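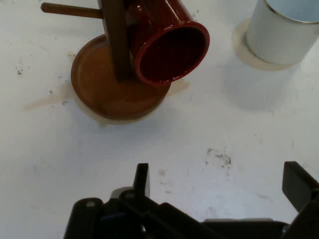 Kitchen news: the big shelf clear-out, and what we learned about mugs

Quick one this month, typing between deliveries so forgive the spelling. The shared kitchen on the second floor finally got its clear-out in June. Long overdue. If you were away, or hiding, read on, as a few things have moved and a few things are gone for good.

First the mugs. We had 91 of them. Counted twice, once before lunch and once after, same number both times. The building has 32 regular kitchen users. So, yes. Every cupboard door you opened, mugs. Mugs behind the flour. Mugs in the drawer under the oven, which is supposed to be for trays.

Everything without a name sticker by the end of June went into the boxes by the stairs. You had three weeks of notice and two emails. The boxes have now left for the thrift store on the corner, so please don't ask me to go and look through them. If you spot your mug in the window there, you can have it back for the sticker price like anyone else.

What stays: 50 mugs, shared, anyone can use them. They live on the left of the sink, lower two shelves. A few go on the mug trees by the kettle. Personal mugs go on the top shelf with your name on the bottom, in marker that survives the dishwasher. Nail polish works too, I'm told.

Mug trees, yes or no

This got more replies than the rent letter did. Half of you love them, half of you think they belong in 1985. My own view, for what it's worth, is that a mug tree earns its spot if the counter is deep and the cupboard is small. Ours is both. Mugs dry properly on a peg, air gets in, no ring of water left on the shelf paper. Upside down in a closed cupboard they get that stale smell by the weekend.

The cons. They tip if you load one side. Put the heavy ones low and opposite each other, light ones up top. They collect dust on the arms, so wipe them down when you do the kettle. And don't stand a wooden base in a puddle, the base soaks it up and leaves a brown mark on the counter that takes forever to get out. Baking soda and a damp cloth, leave it ten minutes, wipe, repeat. No bleach on the counter please, we had that conversation last year.

If a peg comes loose: wood glue, a small dab, push it back in, leave overnight with nothing on it. Do not wrap it in tape. Somebody wrapped one in tape.

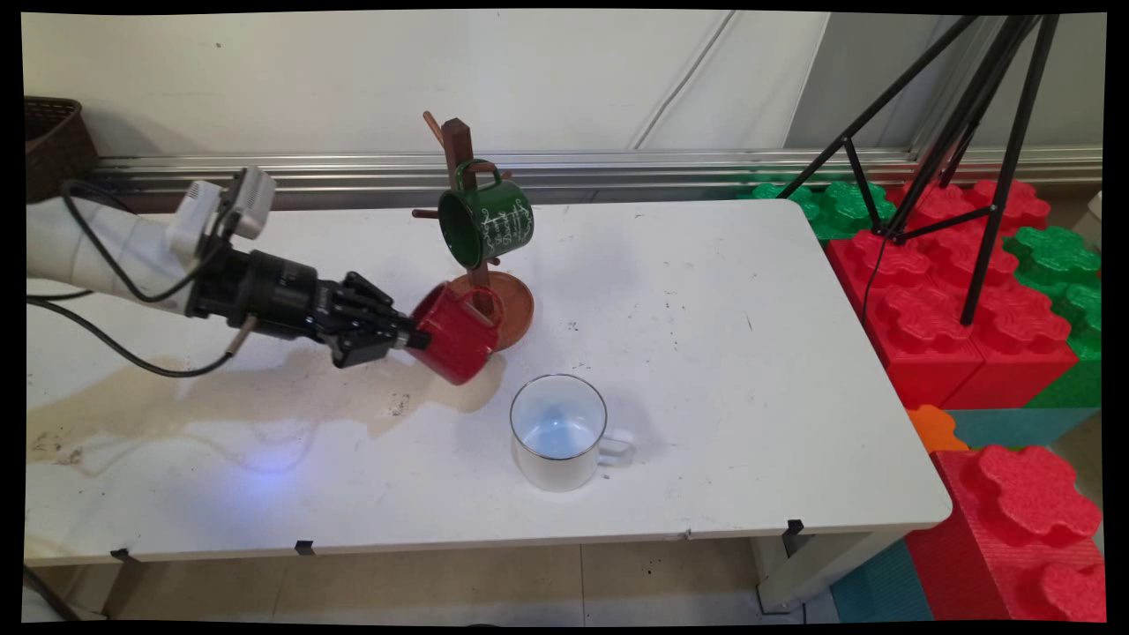

Red enamel mug and the wooden mug tree.

Enamel, since people asked

A short word on enamel as there was a whole thread on it. Enamel mugs are steel with a glass coating baked on. Light, tough, nice to drink from if you don't mind a warm lip. NOT for the microwave. Never. The notice is on the microwave door and has been since before I started.

They chip. A small chip on the outside is fine, it'll go a bit rusty, dry it well and carry on. A chip on the inside where you drink from, or on the rim, retire it. Makes a good pen pot. Or a home for a spider plant, put a bit of gravel in the bottom as there's no drain hole.

Tea stains inside: a spoonful of baking soda, hot water, leave it till the afternoon, soft sponge. No steel wool, it takes the shine off and then the stains come back twice as quick. Same goes for the scratchy green side of the sponge. I have hidden the steel wool. It is for the oven racks only, ask me if you need it.

Other stuff from the clear-out

Pans are now sorted by size, biggest at the bottom. Lids upright in the rack. If a lid has no pan it went in the box, and there were a lot of those, no idea how a kitchen ends up with more lids than pans.

Spices: anything with a date older than two years got tipped. The jars are washed and in the basket under the window, help yourselves. We were down to one usable paprika so a new set is on order from Cendia, should be here next week. Please write the date you opened it on the lid.

Dish towels: we are switching to the Eshun ones, the thick striped kind. The old ones are rags now and live in the bucket under the sink. Stripes for dishes, rags for floors. Not the other way around!!

The toaster is staying. It does work, you have to hold the lever down and count to three.

The costs, as some of you like to see them. New shelf paper, hooks, the rack for the lids, labels and a replacement faucet came to 3,532 in total, most of it the faucet and the plumber. It came out of the repairs fund so there's no change to what you pay in each month. Receipts are in the green folder in the office if you want a look.

Fridge next

The fridge gets the same treatment next month. Put your name and a date on everything. Anything unlabeled goes out, including the jar at the back that everyone says belongs to somebody else. The freezer drawer will be defrosted the same day so eat your peas. If you have room in a cooler bag at home and could bring it in, that would be a big help, we only have two and one has a broken zip.

Iida Kauppinen has made up a new cleaning list and it's pinned inside the pantry door. Two names per week, swap between yourselves if you can't do yours, just change it on the sheet so she knows who to chase. Whoever is on the list does the counters, the kettle, the sink strainer and teh compost bin. The compost bin is the one that gets skipped. Lid on tight, bag tied, down to the yard before 6 pm or the gate is locked.

Still looking for: the good bread knife, the glass measuring jug, and the big blue colander. No questions asked, leave them on the counter.

Lastly, the window over the sink sticks in warm weather. Push at the bottom corner and lift. Don't bang it. Joiner is coming when he's coming.

Notes, complaints and lost lids to the usual pigeon hole, or catch me before 9 am by the kettle.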